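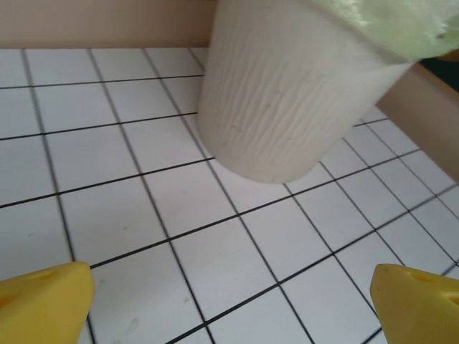 Fig. 7. Recipiente blanco inclinado sobre superficie de azulejo.

7. Lechada y sellado de juntas (encimeras y frentes de cocina)

Válido para juntas de 2 a 5 mm. Para juntas más anchas, ver apartado 9. Suelos, apartado 8, no usar este.

Antes de empezar

Adhesivo fraguado, 24 horas mínimo. Con menos de 15 ºC en la cocina, 48. En enero, sin calefacción, tres días y no discutir.

Material:
Lechada Mulletti gris o blanca, saco de 5 kg
Llana de goma
Cubo con agua limpia, otro para escurrir
Esponja de poro grueso
Cinta de carrocero
Sellador Fitzgerald para juntas, ref. 331
Pincel fino o aplicador de rueda
Guantes, gafas

Nota: los colores del catálogo son orientativos. La lechada aclara al secar. Prueba primero en una pieza suelta, dejar un día, mirar con luz natural.

7.1 Preparar la junta

1. Quitar las crucetas. Todas. Las que se queden dentro se marcan luego.
2. Rascar restos de adhesivo con cúter o rascador. La junta tiene que quedar libre en dos tercios del grueso de la pieza, como mínimo.
3. Aspirar. El cepillo solo no basta.
4. Cinta en el canto del fregadero y en el encuentro con la pared. Ese encuentro no lleva lechada, lleva silicona (7.4).
5. Azulejo mate o poroso: humedecer con esponja apenas mojada. Esmaltado: no hace falta.

7.2 Amasar

1. Agua primero, polvo despues. Proporción del saco, sin inventar.
2. Remover a mano o con varilla a bajas vueltas hasta que no queden grumos.
3. Reposo cinco minutos. Volver a remover. No añadir más agua.
4. Gastar en media hora. Amasar poca cantidad cada vez.

PRECAUCIÓN: el polvo irrita. Ventana abierta, gafas puestas. Si cae en los ojos, agua abundante y médico.

Rendimiento: con pieza de 10 x 10 y junta de 3 mm, un saco da de sobra para una encimera normal. No guardar lo amasado para mañana, no sirve.

7.3 Aplicar y limpiar

1. Llana a 45 grados, en diagonal a la junta. Apretar. Dos pasadas.
2. Retirar el sobrante con la llana casi vertical.
3. Esperar a que pierda brillo. De 10 a 20 minutos, según temperatura. Prueba del dedo: si no mancha, adelante.
4. Esponja bien escurrida, movimientos circulares, sin cargar. Aclarar la esponja cada dos pasadas. Agua sucia, agua fuera.
5. Velo blanco al día siguiente: paño seco. Si no sale, limpiador de cemento diluido, nunca en piedra natural.

PRECAUCIÓN: nada de vinagre ni antical durante la primera semana. Se come la junta. Después, tampoco como costumbre.

Error típico: limpiar demasiado pronto. La esponja vacía la junta y queda hundida. Si pasa, rellenar el mismo día con la misma mezcla, no esperar.

7.4 Perímetro

Silicona neutra con fungicida, a juego con la lechada. Cordón continuo, alisar con espátula humeda y retirar la cinta enseguida, antes de que haga piel. No mojar en 24 horas.

7.5 Sellar

1. Esperar 72 horas desde la lechada.
2. Superficie seca y sin grasa. Despejar la encimera entera.
3. Agitar el 331. Pincel fino, solo sobre la junta.
4. A los 10 minutos, retirar el exceso con paño. Si se seca encima del azulejo queda cerco.
5. Segunda mano a las dos horas.
6. Uso ligero al día siguiente. Agua estancada, no hasta pasados tres días.

Comprobación: una gota de agua sobre la junta. Si se queda en bola, bien. Si oscurece, otra mano.

Mantenimiento: repetir el sellado cada año en zona de fregadero, cada dos en el resto. Jabón neutro. Café, vino y cúrcuma, recoger al momento.

Recambios: llana de goma, ref. 179. Esponja, ref. 2.262. Pedir por referencia, no por nombre.

Revisión del apartado: 2024-10-22, F. Gilmartin. Sustituye la hoja anterior, tirar la vieja.

Sigue en apartado 8, Suelos.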